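Week 7 handout: Gathering demonstrations on the taped table

Read before you come to the lab at 2 p.m. Bring closed shoes and something to write with.

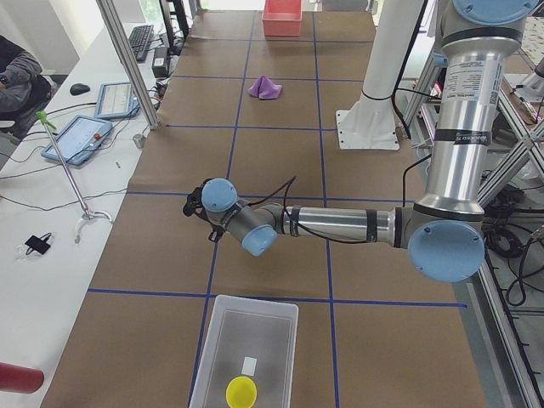
The gridded table, with the arm over the paper and its gripper empty.

Last week we talked about what a policy does with examples once it has them. This week we go and get the examples, and I'll warn you now that it's slower than you think! A pick that you'd do with your own hand in a second can take most of a minute when you're steering an arm, and you'll want to throw away your first few tries. That's fine. I threw away a whole afternoon's worth in January when I was learning this setup, and Guido D'Amico, who was sitting at the desk with me, was very kind about it.

1. What counts as one example

We call one example an episode. It starts with the arm in its start pose and the gripper open, and it ends with the arm back in that pose. Everything between those two moments gets recorded: the joint positions, the gripper command, and the video. The learner sees all of it, including the bit where you stopped to scratch your nose. A pause in the middle of an episode is an example of pausing. If you let enough of those in, you get a robot that hovers over a cloth and thinks about it.

So plan the move before you press record. Look at the object, decide where you'll grab it, decide where it's going, and then go. Smooth and a bit boring is what we want.

2. Why the table has a grid

The blue tape on the brown paper is there for us, for keeping track of where things start. When people are asked to put an object down "anywhere", they put it in the same comfortable place over and over (I do it too). Then the policy works beautifully in that one place and falls apart a hand's width away. With cells, you can write down where each thing started and see from your log sheet which parts of the table you've been ignoring.

We name cells by column and row. Columns are A, B, C from the desk side of the table toward the arm's side. Rows are numbered starting at the near end, where you stand to reset. If an object sits on a tape line, write both cells with a slash, like B1/B2. Bins straddle lines quite often and that's allowed, just log it.

Please don't turn every object so it lines up with the tape. Tidy people find this hard. Drop the cloth from a little way up and leave it however it lands - peaked, flat, folded over on itself, all good. A cloth is a great practice object for exactly this reason, as it never has the same shape twice, and there's no single correct grab. I usually go for the highest point of the mound and come straight down on it.

3. Your task today

Each pair records two tasks.

Task one: pick up the purple cloth and put it in the pink-red bin.
Task two: pick up the yellow lid and put it on the paper in a cell that your partner calls out before you start.

Do six good episodes of each. One of you drives, the other resets and writes, and you swap halfway. For task two the lid may start flat inside the white bin, and that's the tricky version. The fingers have to get past the rim on the way in and again on the way out, so go down more slowly than feels natural. If you want to warm up, start with the lid on open paper and move on to the bin once you've got the feel of it.

Leave the other small things on the table where they are unless they're in your way. We want a bit of clutter. A learner that has only ever seen a bare table gets confused by a stray card, and real tables have stray cards.

4. Good, usable, bad

After each episode the driver says one word and the writer puts it down.

Good: one clean approach, one grab, object ends up where it should.
Usable: a missed grab and then a recovery, with the object ending up in the right place.
Bad: you bumped a bin, the object fell on the floor, a hand came into view, or you forgot what you were doing.

Don't delete the usable ones! Alvar Sundqvist argued with me over this for most of last spring, and I've come around to his side. Recoveries teach the robot what to do after a miss, and a set made only of perfect runs has nothing to say on that subject. They don't count toward your six, but they get uploaded in their own folder. Bad ones stay on the log sheet with a reason and don't get uploaded.

5. Around the arm

Keep your hands off the paper while the arm is live. The driver says "clear" and the writer answers "clear" before anything moves. When you reset, the driver's hands come off the controls. Watch the cables on the desk, and don't rest your coffee there. If something sounds wrong, stop the arm first and then tell me.

6. What to hand in

One log sheet per pair, with start cell, end cell, driver's initials and the one-word grade for every episode, bad ones included. Name the upload folders with your pair number and the task, for example pair7_cloth. Add a short paragraph each on one episode that went wrong and what a learner might pick up from it if we left it in.

The class set stands at 3,000 episodes from earlier terms, and far too many start in column B. So if you have a choice, please go and use the edges.

For next week, read the notes on splitting data and think over this: if the same person drove every episode in the training set and every episode in the test set, what would your score be telling you?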